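La enseñanza por demostración es un método de programación de robots en el que una persona ejecuta la tarea guiando el brazo con la mano o mediante un mando a distancia. El sistema registra las posiciones y luego las usa como modelo.

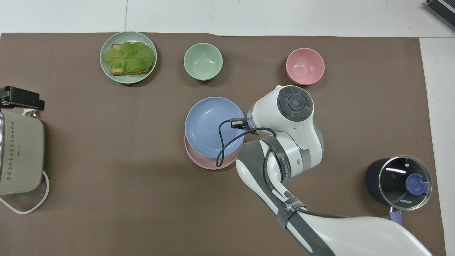 Aplicaciones
En tareas de cocina se trabaja con platos, cuencos y ollas. El proyecto Jomby, con sede en Mendoza, reunió 208 demostraciones - casi 90 de ellas por control remoto.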